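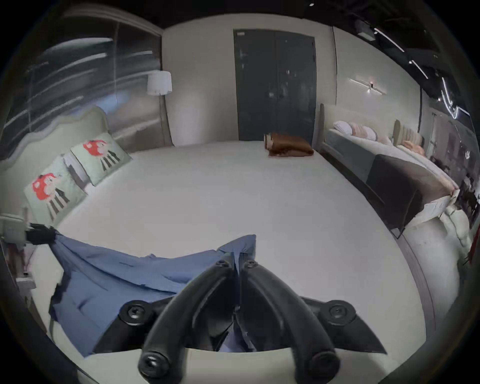
Blue cloth between the gripper and the clip on the stand.

About Korkeo

Korkeo tests bed-making grippers for people who have heard the sales pitch and don't quite buy it. We started after a Toro trial in which the fingers closed, the software logged a good grip, and the cloth stayed on the bed. It did that 40 times in 138 tries.

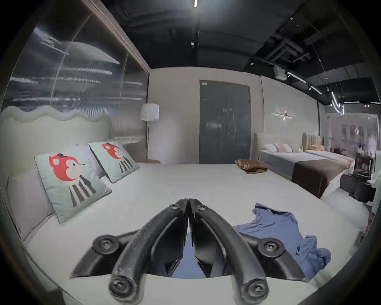 Fingertips nearly closed, cloth lying to the right.

We still don't trust a closed finger. Each fault gets 2 reviewers and 3 repeat runs - and if we can't find the cause, our report says so.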